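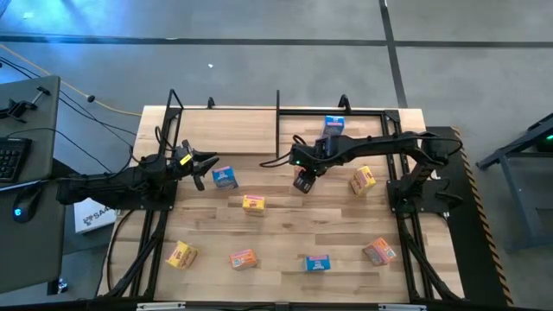 *Small cardboard boxes on the wooden worktable.*

## Bellow Seed Library: progress to the end of December

Dear Marina,

Thank you for being so patient while I got this together. I had meant to send it before the cold weather set in, but the bean harvest ran on and on this year and everything else got pushed back behind it, the writing up most of all. I hope you'll forgive the length, as there is a good deal to tell you.

The main news is that the library now holds 256 varieties, all of them named, dried and written up in the register. When the Plavberg grant began we had 140, and a fair few of those were envelopes with a pencilled guess on the front. The biggest single gift came from the allotments at Skunthorpe, where the growers have been keeping their own peas and broad beans going for longer than any of them can remember. They were very generous and also very firm about how we were to label them, and I have done as I was told.

### Lending

We lent to 64 households over the spring and summer. Each one took up to five packets and promised to bring back seed from at least one of them in the autumn. Almost 40 have done so already, and I'm still finding envelopes pushed through the letterbox when I come in. Lettuce came back in huge amounts, as it always does, and I could supply the whole county with 'Bronze Arrow' if anyone would have it. Squash did badly. People grow several kinds side by side and the bees do the rest, so we have had to set most of the returned squash seed aside for eating-quality trials only. I'd like to run a morning on hand pollination in early summer, before the flowers open, and I have put a small sum for it in next year's figures.

### Drying and storage

You asked in your last letter about damp. The back room was giving me real trouble in the spring, and we lost two lots of onion seed which I was very sorry about (one was the old Blöndal strain, though luckily a grower up the valley still has it and has promised me a head next year). The new shelving is off the outside wall now and the dehumidifier you paid for runs overnight. Germination tests on the carrots and parsnips have picked up nicely. Parsnip seed never keeps long, so we shall sow that fresh every year and not try to be clever about it.

### Money

Spending is a little under what we planned. Envelopes and jars cost less than I'd allowed, and printing the growing guide cost more. There is enough left to carry the guide into a second printing, if you are happy for us to move it across from the storage line. Could you let me know before we order the paper?

### Still to do

- Finish the germination tests on the brassicas
- Chase the last of the autumn returns
- Type up the growers' notes on the Skunthorpe peas
- Find a second person who can manage the register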